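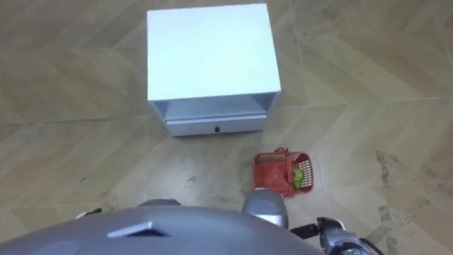 Galtemitz Hedgerow and Orchard Project
Second progress report to the Skaltari Fund
Sep 25, 2019

Where we have got to

When we applied for this grant we said that by now the old orchard at Galtemitz would be cleared, mapped and half replanted, and that the lane hedge would be laid from the bridge to the top gate. The orchard is cleared. It is mapped twice, for reasons explained further down. The replanting has not started and was never going to start in summer, as anyone who has planted a fruit tree could have told us and several people did. The hedge is laid for 290 metres, which brings us to the bend and leaves the steep bit.

Money first, as we know you read that part first. Of the second instalment we have 3,343 pounds left. Most of it is already promised to the nursery for rootstock, stakes and ties, to be delivered in December. There is no overspend. There was an underspend on tools until the hired brushcutter met the remains of an iron bedstead in the long grass, after which the two lines balanced rather well. The hire firm's invoice for the repair is attached, along with their letter, which we thought was a bit strong.

Clearing

The brambles came out between the end of the nesting season and the second week of this month. In our application we described them as "scattered". That was written from the road. Once inside, we found that the bottom third of the orchard was one single bramble with several trees in it. We lost two weeks there and gained a good deal of respect for goats, which we had turned down at the planning stage as unprofessional.

Under it all were more living trees than we had hoped for. Seventeen of the old apples had been written off in the first report and four of them are in leaf. One has fruit on it, small, green and so sour that it was passed round the whole work party without anyone admitting it to the next person. We have left all four standing and will take cuttings in winter.

Three dead pears on the west side have been left up as well, for the beetles. This was in the plan. We mention it again because the parish has written to us twice asking when we intend to finish the job.

The two maps

The first map was drawn on paper from the old planting book, which lists every tree by row and number starting from "the gate". We started from the gate. It was only when row six came out with nine trees in it, and the ground had a pond there, that we learned the gate was moved some time after the book was written. The second map starts from the old gatepost, found in the hedge, and agrees with the stumps nearly everywhere. Where it doesn't, we have gone with the stumps.

A copy of the second map is enclosed. Please destroy the copy of the first map that we sent you in spring with such a confident covering note.

The hedge

Hedge laying stopped at the end of winter, as it must, and starts again when the leaves are down. What was laid last season has come on thickly from the base, except for a stretch by the bridge where the neighbouring sheep leaned over the fence and gave their views. We have put up a second strand of wire and asked the sheep's owner for a contribution. He has contributed advice.

The steep bit will be slow. The bank has slipped in two places and the hawthorn there has grown into proper trees, too thick to bend. Our hedge layer wants to coppice them and fill the gaps with new whips, which would cost us 77 pounds more than the budget allows in that line. We would like to move the sum across from "signage", a heading under which we have so far bought one sign, spelt wrong. We are asking for your agreement to this in writing, please, before the end of next month.

Training days

We promised you four and held three. The pruning day was full. The scything day was full and nobody was hurt, two facts we had not expected to report together. The day on grafting had a smaller turnout, which we put down to its being held at the same hour as the Trinduvitz fete, five minutes away, with a bouncy castle and beer. The fourth day, on hedge planting, moves to winter and we have checked the Trinduvitz calendar.

We said we would survey those who came. The forms were handed out and 100 per cent of those returned were favourable. We would not lean too hard on this figure. Most of the forms were used to light the kettle fire.

The Noguchi press

You asked after the cider press. The Noguchi barn has agreed to house it for as long as we like, and the screw has been freed with a great deal of penetrating oil. The bed needs new oak slats. These are not in your grant and we are not asking you for them, but if it should ever come up in conversation at your end that somebody has oak, we would be glad to hear.

What comes next

Before the next report we will:

Take delivery of the rootstock and plant rows one to five, counting from the correct gate.

Lay or coppice the hedge from the bend upwards, depending on your reply about the signage money.

Take cuttings from the four surviving apples and send leaf samples off to have them named. The planting book calls them all "good keeper".

Hold the fourth training day.

Replace the sign.

The risk register has been updated. "Weather" stays at medium. "Sheep" has been added. "Bedstead" has been closed, although the digging for row three has brought up what looks very like a second one.

The accounts to the end of last month are attached, with receipts in date order this time.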